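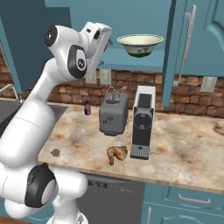 Bowl and the open cabinet, sim kitchen, Friday

2 min read

Club ran late again. Got home, ate cereal, writing this before I forget everything.

So the task is the bowl one - bowl into the upper cabinet, Kuo kitchen, the one with the brick wall. Our policy is called Besolero now (lost the vote, wanted Hanirik). Trained on 2,571 demos, which sounds like a lot untill you see what it does with a door. 48 rollouts tonight. 10 good. Ten!! Last week was 4 so fine, progress, I guess.

Worst part is still letting go. My guess is it opens too early when the shelf edge gets close. Wrote that on the whiteboard, got two other theories back, no time to test any.

Also changed the wrist view crop. Should have done that weeks ago.

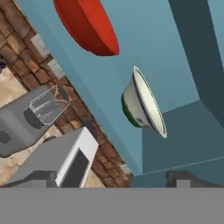

Why keep the wrist view at all if it slows training down?

The side view loses the bowl whenever the arm gets in the way, and the wrist one usually still has it.

OK so that stays in. Told the others, they grumbled, fine.

To do before the Jumard round in April - retrain with the new crop, fix the logging (it overwrote a run AGAIN), write the one page summary. Somebody elses turn to do the slides. Not me.

Math quiz tomorow too. Going to bed.

Contact | © Bowl Diary | Back to top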